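Flalley Produce Baskets: Frequently Asked Questions

How do I sign up?
Fill in the form at the front desk of the Clirkalby store or ask for one at the register. You choose a basket size and a pickup day. Your first basket is ready the following week.

What sizes do you have?
Small and family. The small basket is meant for one or two people. The family basket weighs almost 30 pounds when packed, so bring a cart or park by the side door.

How much does it cost?
The small basket is $27 a week. Prices for the family basket change with the season and are posted at the register.

Can I choose what goes in?
Partly. You can list up to 2 items you never want and we will swap them for something of similar value. We can't take a full shopping list. If you have an allergy, write it on the form in the allergy box, not in the comments.

Is everything local?
No. Cabbage, pears and most greens come from farms near Vurnness when they are in season. Citrus, bananas and dragon fruit are bought from Mrema, our wholesaler, all year.

Do I keep the basket?
No, the plastic basket is ours. Bring it back at your next pickup, empty and rinsed. If you forget it once, we'll pack your order in bags. After that we charge a deposit, refunded when the basket comes back.

What should I do with everything when I get home?
Unpack it the same day. Take things out of any plastic bags first, then sort by where they will be stored. Fruit and vegetables can share a basket for the trip home, but they shouldn't all stay together for the week.
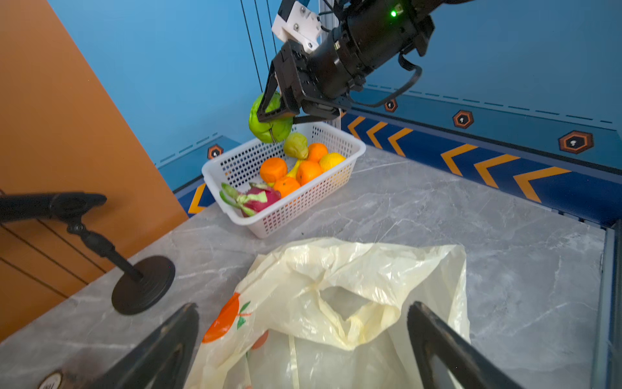

Cabbage goes in the refrigerator, unwashed, in the crisper drawer. Leave the outer leaves on until you cook it. Bananas stay on the counter, away from the other fruit if you can manage it, as they speed up ripening. Pears stay out until they give a little near the stem, then move to the refrigerator. Oranges and lemons are fine on the counter for a few days and last longer in the cold.

How do I tell when a dragon fruit is ready?
Press it with your thumb. It should give slightly, like a ripe avocado. Cut it in half lengthwise and scoop out the flesh with a spoon. The skin is not eaten.

Should I wash everything before putting it away?
No. Wash it right before you use it. Moisture makes most produce spoil faster.

How do I clean the basket?
Warm water and dish soap. Use a soft brush for the small holes in the sides. Don't put it in the dishwasher, where the heat can warp the rim.

What if something is bruised or spoiled?
Tell us by Thursday and we'll replace it or credit your account. You don't need to bring the item back.

When is pickup?
Pickup closes at 7 p.m. Baskets not collected by then are held overnight in the cooler and donated the next morning.

Can I skip a week?
Yes, with two days' notice. We also close for one week in July and don't charge for it.

Who do I contact with a question that isn't listed?
Ask for Nomvula Zwane at the Clirkalby store. She handles all basket accounts.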